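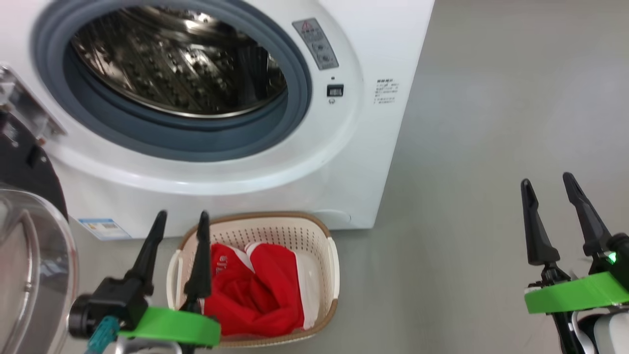 Is a two-arm kit worth buying for a school robotics club that has only ever built line followers?

It depends on how many evenings your club meets and how well your students handle disappointment. Ours meets 2 evenings a week, and they handle it better than I do.

Review: the Nunora two-arm bench kit, after a full term
Posted July 8, 2019
14 comments | 31 shares

I run the robotics club at Priltside with Agata Fabbri, who teaches math and can read a wiring diagram without moving her lips. We bought the Nunora kit out of the raffle money and gave it one job for the term, laundry. The students picked it. I had suggested sorting blocks and was looked at with pity.

The kit comes as two arms, two grippers, a control box and a manual of 254 pages, of which the first 40 are warnings. The rest is decent. Whoever wrote the chapter on calibration has clearly done it on a deadline, and whoever wrote the chapter on networking has clearly never met a school network. Set aside an entire evening for that one and bring food.

Assembly was easier than I feared. The green mounting rings are the best part of the design. They go on one way only, and a twelve-year-old can swap a gripper while arguing with someone about something else. The fingers are black, tapered and plain, and they will hold a sleeve if you come in at a sensible angle. They will not forgive a bad one. A sock on a flat floor defeated us for most of June.

Picking a shirt out of a basket is where the kit earns its price. Cloth has no fixed shape, so the students had to give up on saved positions and think about where to grab, how far to lift and what the other arm should be doing meanwhile. For several weeks the other arm did nothing at all, with great confidence. Then one of the Ustley kids, who come over on the bus because their school has no club, wrote a short routine that had it steady the basket. Things went a good deal better after that.

Washing machine doors are harder. Reaching into the drum takes a wrist angle the arms can only just manage, and the soft gasket around the opening catches a fingertip if you drift. Run everything at the lowest speed setting. The next one up is described in the manual as "brisk" and I would call it something else.

Complaints, then. The control box fan sounds like a hair dryer with a grudge. The cables are a hand's width too short for any table I own. The software forgets your gripper settings when you close it, a habit we cured by never closing it. Support answered my emails within two days, politely, and on one occasion usefully.

We paid 600 for ours secondhand from the Powell club, who had moved on to drones. At that price I'd buy it again. New, I'd want the longer cables thrown in, and possibly a written apology for the fan.

Buy it if your students have outgrown wheels and like a problem that fights back. Skip it if you need something impressive for an open house by next week — you will be standing in front of parents explaining a towel.

— Eifion Maddocks

Filed under: Clubs, Kit reviews

Recent posts
Line followers: three tracks that are meaner than they look
What we spent the raffle money on last year
Charging batteries overnight, and why we stopped
Priltside vs. Ustley: notes from the sumo bot evening
Getting permission to use the school network (part 4)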